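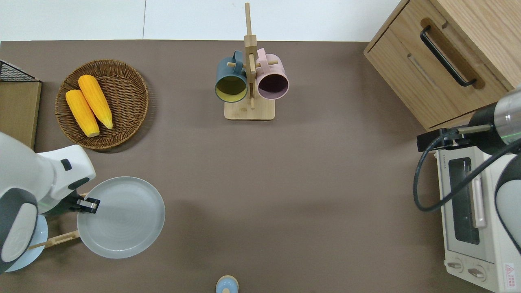

Two ears of corn in a woven basket.

October 28, 2007

The perennial border at Stolanside has now completed its third season, and it is appropriate to record which ground covers will be retained. The border lies on the north side of the property. It receives little direct sun after midday, and the soil is heavy clay that holds water well into spring.

Sweet woodruff was planted first, at a spacing of one foot. It has filled the shaded end completely and requires no further attention beyond a light trim after flowering. Barren strawberry was less satisfactory. Several plants rotted at the crown during the wet months, and the survivors have been moved to the slope behind the shed. 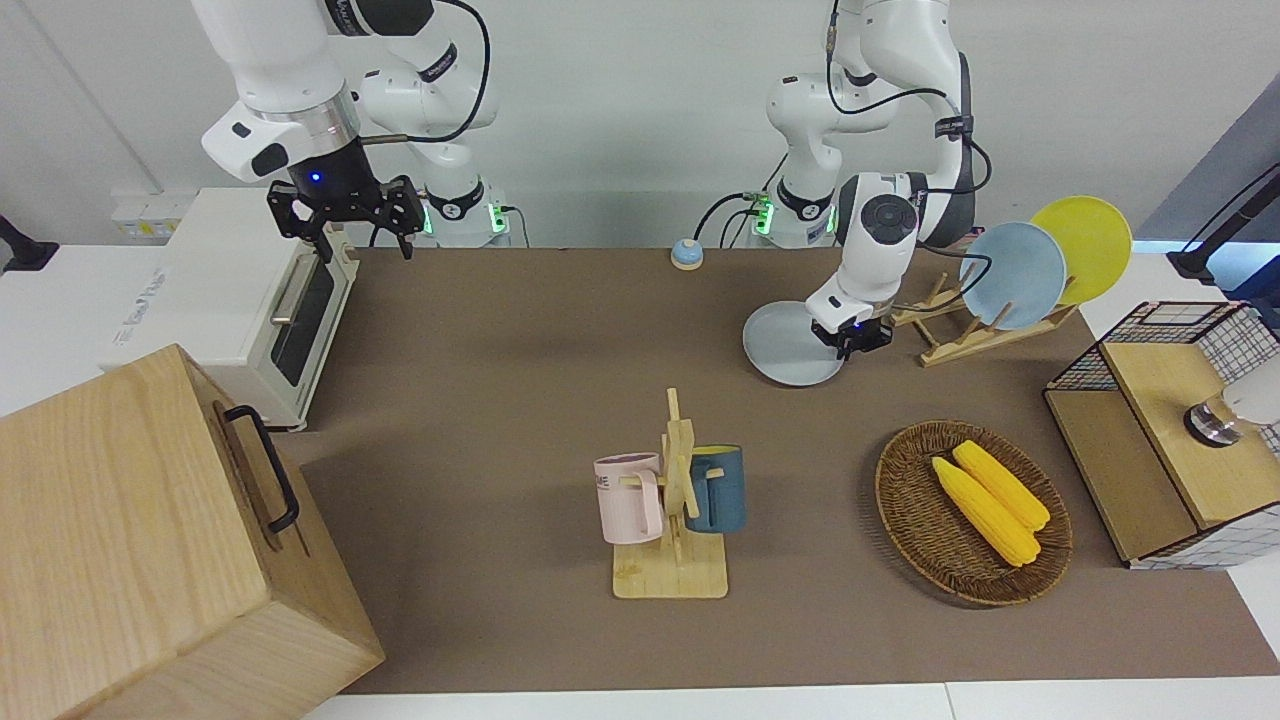
The largest purchase of the year was an order of 300 foamflower plugs from the Parcombe nursery. Delivery was prompt and the root systems were sound. Losses to date amount to three plants, all of them at the foot of the downspout, where the soil had washed away. Replacements will be set out in spring once the drainage has been corrected.

Readers have written to ask about feeding. A single application of Sarkex granules was made in April, at half the rate printed on the bag. No second application was made. Woodland plants of this type produce soft growth when overfed, and slugs are quick to find it.
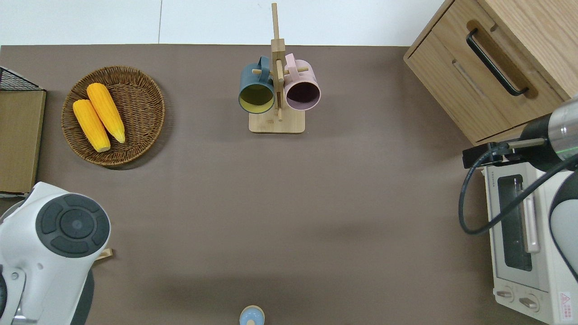
Leaf mold remains the preferred mulch. It is spread two inches deep after the first hard frost and kept clear of the crowns. Bark was used in the first year and is not recommended on a slope, as heavy rain carried much of it onto the path.

Two matters are still to be settled before December. The epimediums have outgrown their corner and must be divided, and the edging along the walk needs to be reset.

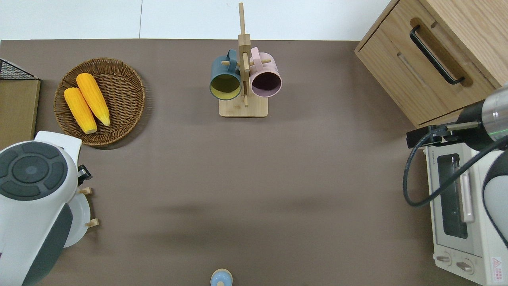 The old hellebores will stay where they are. They resent disturbance, and the foamflower has already begun to knit between them.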